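Wistville Tenants' Association
Minutes of ordinary meeting, Cledden Street building
3 Mar 2025
Minutes taken by Araceli Cárdenas

Meeting opened 7.04 pm. Quorum present. Minutes of the previous meeting taken as read and accepted with one correction: item 5 should read "north stair", not "north store".

1. Hot water, levels 2 and 3
The Rovel unit serving levels 2 and 3 has cut out on 12 occasions since the last meeting. The landlord's agent, Espinoza, has supplied the service record. It shows the thermostat was replaced and the relief valve was not tested. Tenants asked that the valve be tested before any further parts are fitted. Agent to be written to. Reply requested within 28 days.

2. Rubbish and recycling
The council's notice on sorting was tabled. Soft plastics go in general rubbish until further notice. Cardboard is to be flattened. The bin room door has been found propped open and the closer needs adjusting. It was proposed that each floor keep a small open bin on the landing for items dropped on the stairs, to be emptied on collection mornings.

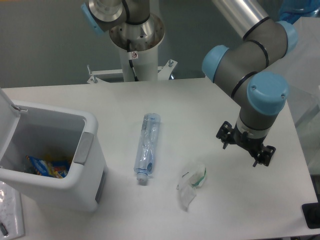

Dimakis objected that landing bins would narrow the path to the fire door, and asked whether the lease allowed anything to be kept there at all. The chair read clause 9, which prohibits storage on landings without written consent. The proposal was amended to a single bin inside the ground floor entry, against the letterbox wall. Carried, two against.

3. Bicycle storage
Racks are full. Tags to be put on all bicycles, with untagged ones moved to the rear yard after 30 days. Nothing to be disposed of without a further decision of the meeting. Level 4 asked for a wall hook in place of a rack space. Held over.

4. Laundry
Second dryer still out of order. The coin box on the first has been emptied and the key returned to the office. The floor drain is slow and was last cleared by the previous contractor. Two quotes to be obtained.

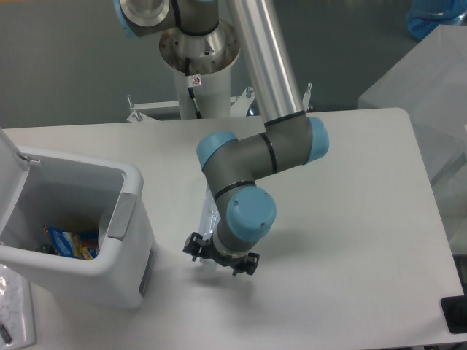

The quotes are to cover the drain and the dryer vent separately, so that the drain can go ahead if the vent is disputed. Agent maintains that the vent is a tenant cost. The association's position is that it forms part of the building, and the 2019 letter to that effect is to be attached to the correspondence.

5. Money
$200 approved for printing, postage and hall hire. Receipts to be handed in with the claim form.

6. Other business
Intercom: flat 11 cannot hear callers. Flat 7 can hear callers for flat 11. Added to the repair list.
Parking: visitor bay lines have worn off. Agent to be asked for a repainting date.

Next meeting in April, same room, date to be put on the noticeboard. Meeting closed 8.21 pm.

Contact: leave a note in the association letterbox, ground floor | © Wistville Tenants' Association | Back to top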